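How to clean small marks from a white tabletop

A white tabletop is nice for work, but it shows everything. After some months you find grey lines, little specks and soft stains, and you don't know if they are dirt or damage. I have cleaned many tops in this way, among them my own desk, an Aten that I bought second-hand in May, and I write the steps as I do them now.

What you need
Two microfibre cloths, one for wet and one for dry
A bowl of lukewarm water with a few drops of dish soap
A white eraser, the school kind
Baking soda, one teaspoon
A lamp that you can put low on the side

1. Take everything off the part you will clean. Keys, pens, the phone, and please also the glasses. Glasses should never lie with the lenses down, and they should not be near the baking soda, which can scratch a coating.

2. Put the lamp low, so the light comes over the top almost flat. Some marks which you can't see from above become very clear. Move your head a little. A scuff often changes from pale to dark when you look from the other side.

3. Pass your fingernail across each mark, softly. If the nail catches, it is a scratch and cleaning will not take it away. If the nail goes over smoothly, the mark is probably sitting on top, and you have a good chance.

4. Wipe with the wet cloth, well squeezed, in straight lines from back to front. Circles leave hazy traces that you will notice later. Dry at once with the other cloth.

5. On the grey scuffs that stay, use the eraser. Short strokes, light hand. Blow the crumbs away - don't push them with the palm.

6. If there is still a shadow, mix the baking soda with a little water until it is like toothpaste. Put it on the mark, wait 2 minutes, and wipe with the wet cloth without pressing. Try first in a corner near the back, where you can live with a dull spot. On a shiny top I stop at step 5.

7. Rinse the cloth and wipe once more. Baking soda leaves a white film when it dries, and on a white top you see it only when the lamp is low.

Compare the marks up close and the top from further away: 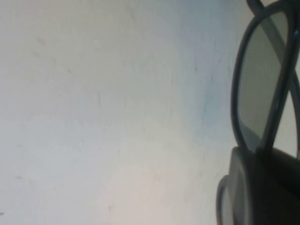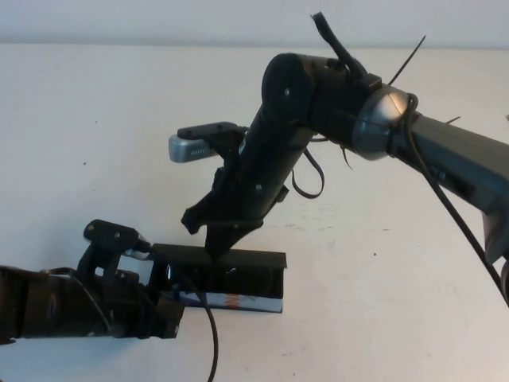
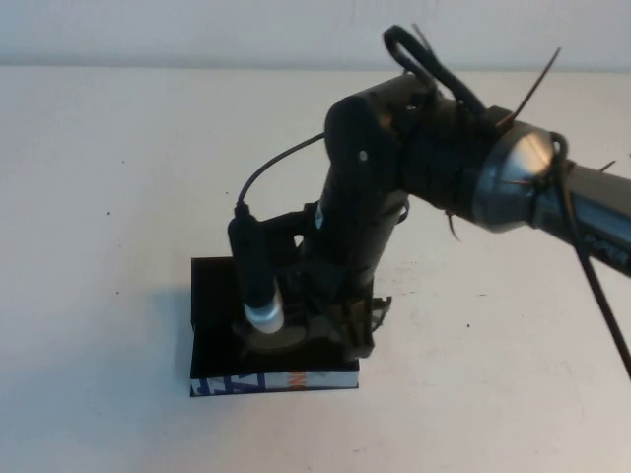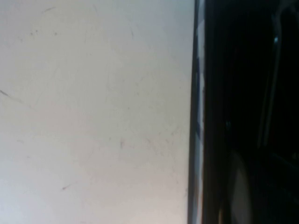 Cristóvão Serrano wrote to me that he would leave out the baking soda completely. He used it on a kitchen table for 8 weeks and the cleaned places became duller than the rest, so now he takes only the eraser and a drop of alcohol on a cotton bud, and for the scratches he does nothing. I think he is right for glossy tops. On a matte one I still use the paste, but not more than once in a season.

For real scratches there are filler pens. I tried one from Cusi in plain white, and it was too blue for my desk, so I had a line more visible than the scratch before. If you buy one, ask for a warm white and compare it in daylight.

After cleaning, put a felt mat where you usually leave things with hard edges.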